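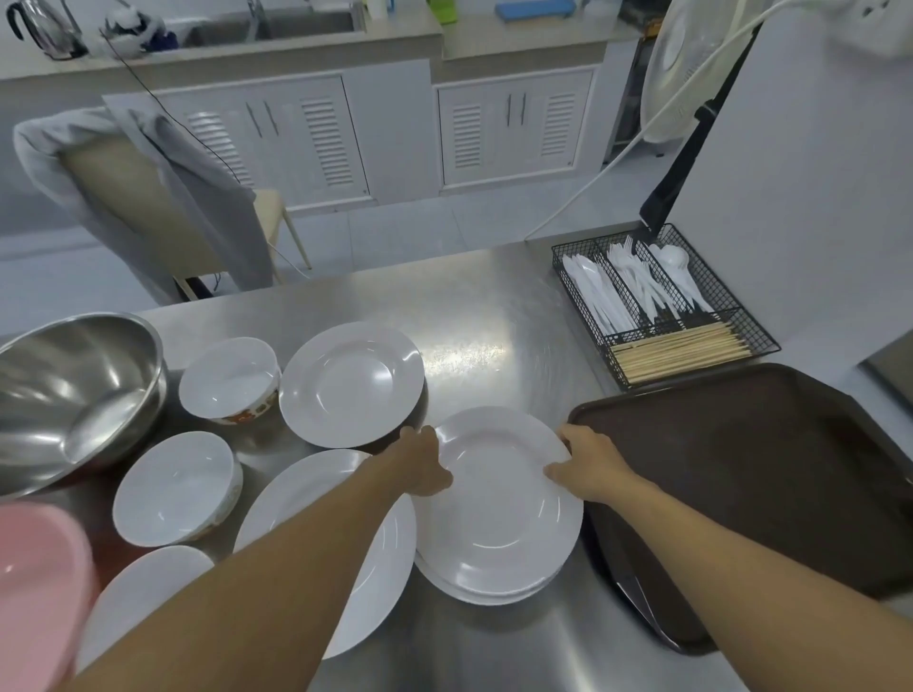
Got to Ultholm before nine and spent most of the morning with my head inside the Fanow, which is how I seem to spend most mornings in March. Error 302 again! It's the vacuum alarm, the one where the arm thinks it hasn't got hold of a plate and parks itself in a sulk with its elbow in the air. Yvette Kowalchuk had left me a note on the cell door that just said "302, twice, sorry", so at least I knew where to begin.

The suction cups were past it. They'd done more than 600 cycles since I last fitted a set and the lips had gone hard and shiny, and one had a nick in it that I could feel with my thumbnail but couldn't see at all. I put on the new Beteck ones (softer, a bit fiddly to seat, you have to twist and push at once and swear a little), cleaned the filter, and checked the hose all the way back to the pump. Then I turned my attention to the tableware, as there's no point teaching the arm a stack if you don't know how the stack sits. Plates, bowls, the brown tray, the wire basket with the plastic cutlery and the chopsticks. I do like this part, it's a bit like laying the table for a very fussy guest.
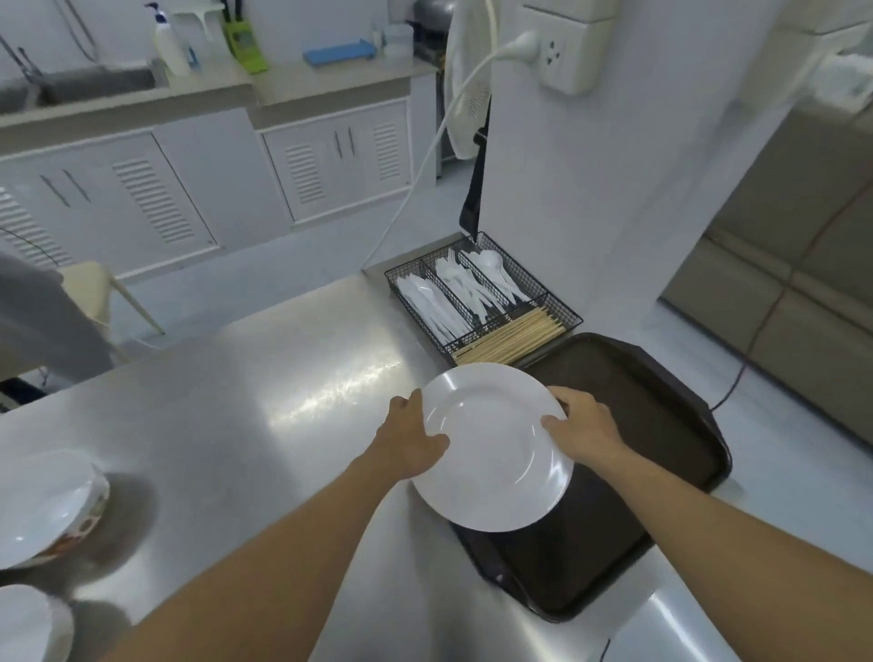
How often do the cups need changing?
Every 600 cycles, or sooner if a lip feels hard or nicked.

I wrote that inside the lid of the spares box in big letters, so now I've no excuse. We were guessing before, and I'd always guess "next week, probably".

Plates I can live with. They're flat in the middle and the cups just plonk down on them. Bowls are another matter, and the white ones are the worst because the cell's camera loses the rim whenever the light bounces off the steel. Put one bowl slightly crooked on top of another and the Leclerc gripper wants to take the pair. 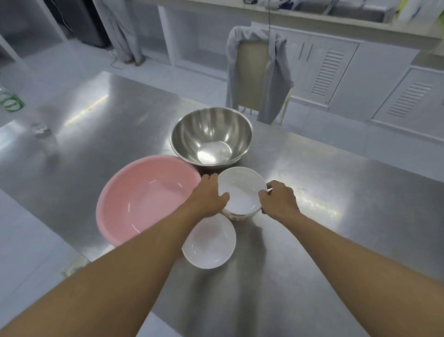 So I dropped the approach by 8 millimetres and slowed the last bit of the descent, and brought the grip force down to 16 newtons, where it had been creeping up every time somebody got impatient with it (me, I think, in the winter). Ran it empty first, then with one bowl, then with two nested. It took the top one and left the other where it was, and I said "good lad" out loud to a machine.

Lunch was a cheese roll eaten standing up. Yvette rang about the spare pump and I told her it can wait, the old one is pulling fine now the filter's clean. 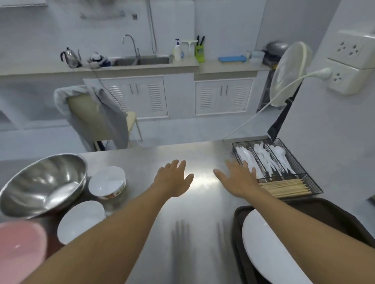

The cutlery stays a hand job for now. I had a half-hearted go at working out a pick point for the chopsticks and gave up, they roll and they're thin and the gripper fingers are far too fat for them. Maybe narrower fingers. I've drawn some on the back of Yvette's note and they look like a crab.

Finished with greasing the wrist joint, wiping the guard rails and saving the new program under a name I'll recognise, which I didn't do last time and regretted. Need to order another set of cups tomorrow, and a filter while I'm at it. Home by six, hands still smelling of grease.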